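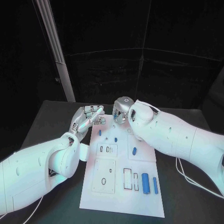 Jarwood's hardware swap is back in October, and I already have a box by the door

By Dewanti Kwok

If you've been meaning to clean out the garage, you've got a deadline now. The Jarwood hardware swap is coming back in October, and this year it's moving out of the church basement and into the old Varela feed store on the corner (the one with the good parking). Doors open at 8 in the morning and I'd get there early if you care about hand tools, which I very much do.

I missed the last one with a cold and I'm still sore about it. My neighbor came home with a bench vise for 15 dollars and has mentioned it every single time I've seen her.

Florencia Alarcón is running things again, and when I called her she was sorting cabinet hinges on her kitchen floor. She has 73 tables spoken for so far, mostly household stuff: door knobs, lamp parts, garden hose fittings, paint that still has some life in it. "Please tell people no car batteries," she said. "And no mystery jars."
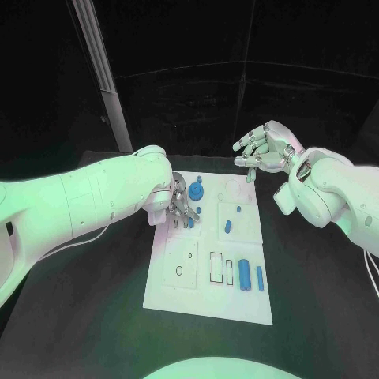 A small metal part held just to the left of a blue gear.

Tables are free for Jarwood residents and 15 dollars for everybody else. You can sell, trade or just give things away, but whatever you haul in you have to haul out again. Uriel Magaña will be sharpening kitchen knives and mower blades by the back entrance until noon, cash only, and he asked me to say that he doesn't do serrated. Yesenia Cárdenas is bringing her tamales! She made 500 last time and they were gone before lunch, so plan your morning around that. 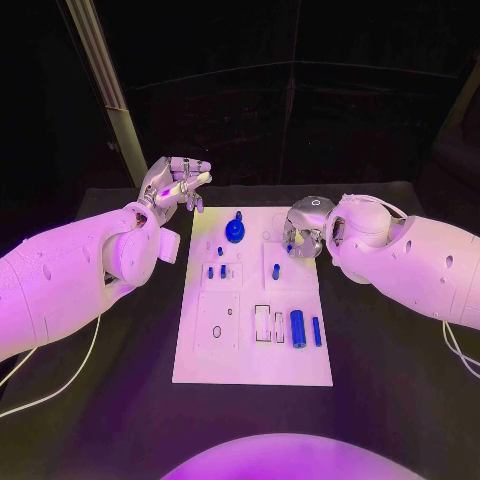
A large white board on a black tabletop, under purple-pink light.

The feed store doesn't have heat, so wear a jacket. There's a ramp on the side street, and dogs are fine on a leash.

To reserve a table, stop by the front desk at the library and ask for the sign-up sheet. Xóchitl Becerra has it, and she'll also take your name if you can help set up the night before. I'm bringing two drills, a box of brass hooks and a toilet seat still in its wrapper. Make me an offer.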